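Belten Ellwood wireless controller review

I've had the Ellwood plugged in, paired up and rattling around in my bag for three weeks now, and I've more or less stopped picking up anything else.
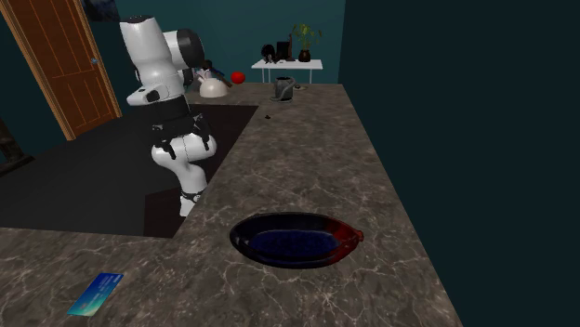
A white arm in a kitchen with marble worktops.

Belten's last pad was the Plostura, which I liked a lot apart from the D-pad. It was mushy, it gave you diagonals you hadn't asked for, and in a fighting game it was a disaster. So the first thing I did with the Ellwood was load up an old 2D platformer with a lot of spikes in it, and oh, what a difference! Each direction has a small, crisp click and you can roll your thumb round the whole thing without it getting stuck on a corner. I cleared a section that had been annoying me since the spring and then went back and did it again for fun.

The sticks are good too. They're a touch taller than I'm used to and the tension is on the firm side, so the first evening of a shooter felt a bit heavy. By the second evening I was hitting things I'd normally miss, and when I went back to my old pad it felt as if the sticks had come loose. There's a tiny dead zone out of the box and you can shrink it further in the software if you like living dangerously.

Triggers have a switch on the back for long or short travel. Long for driving games, short for everything else. I thought I'd set it once and forget it, but I flick it all the time, and it's stiff enough that you won't knock it by mistake.

I tried it with 11 games in all, from a farming sim to a very silly kart racer (four of us on the sofa, one Ellwood between us, much arguing over who got it). The only one that gave me bother was an older rally game that insisted on showing keyboard prompts. That cleared up once I'd switched the pad to its other mode by holding the two middle buttons. The manual does mention this, on the very last page, in tiny print.

Battery life is lovely. Belten says 36 hours and I've charged it so rarely that I'm happy to believe it, though I had the lights off and the rumble at half. It charges over USB-C and you can carry on playing while it does. The cable in the box is short – fine at a desk, hopeless from the sofa – so dig out a longer one.

Now the software. It's called Kavemico and it looks like something from a cash machine, all grey boxes and little arrows, but it does the job. You can remap every button, save profiles to the pad itself and draw your own stick curves. I made one for racing with a gentle middle and I'm far too proud of it. It did forget my profile names after an update, though the profiles themselves were all there.

A few grumbles. The two back buttons sit slightly too close to where my ring fingers rest, and I paused a boss fight twice before I moved pause somewhere else. The headphone socket gives a faint hiss when nothing's playing. And the glossy strip across the top shows every fingerprint, so mine looked grubby within an hour of coming out of the box. I'd have loved the same matt finish as the grips all the way over.

None of that has put me off in the least. I've got an old puzzle adventure waiting for the weekend, the short triggers are on, and the kart racer lot are already asking when they can come round again.

Good: superb D-pad, firm sticks, trigger switch, battery
Less good: short cable, hissy headphone socket, fingerprints
Tested on: PC, wireless and wired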